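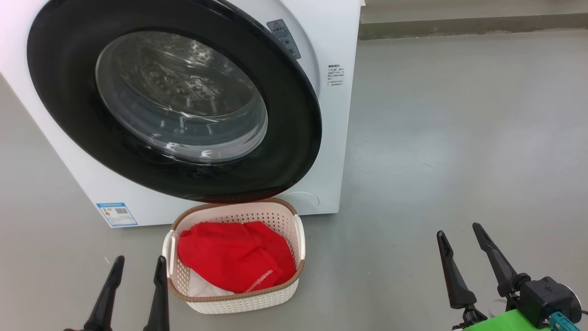

Checking a grasp detector before you trust it

Most grasp detectors come with a confidence score, and most people wire that score straight into the planner. I wouldn't. Ours, the Natia module in the Rurngate stack, gave high scores to plenty of grasps that closed on air. Laundry is a good way to catch it out, as cloth has no fixed shape and a steel drum full of holes plays havoc with depth.

Step 1. Log before you tune. Record the score, the chosen grasp point and the gripper width after closing. We kept 3,207 attempts. Hidayah Majimbun labelled 217 of them by hand, a dull job but the only part I fully believe.

Step 2. Plot score against outcome. Sort the labelled attempts into bins by score. If the top bin does no better than the middle one, the number is decoration. Don't let anyone sell you a new threshold at this point. 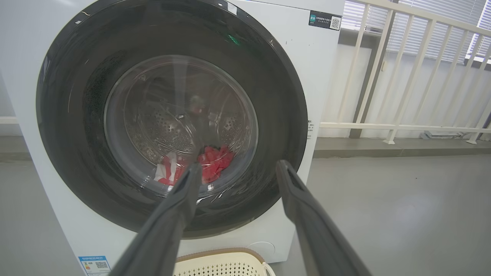 Step 3. Split the results by camera. A head view and a wrist view fail in different ways, and averaging them hides both. Glass and shiny rims deserve a bin of their own. Throw out depth points that land behind the back wall of the drum, then run the plot again.

Step 4. Add a dumb check. After closing, compare finger width with the width you'd get on nothing. It misses thin cloth, so set it with your thinnest item. The Hutapea planner takes this as a plain yes or no, and it caught 144 false successes that the score had waved through.

Step 5. Rerun on fresh data. If the gain vanishes, you tuned to your log. Ours shrank by half, and I still want another 1,000 attempts before I quote a figure.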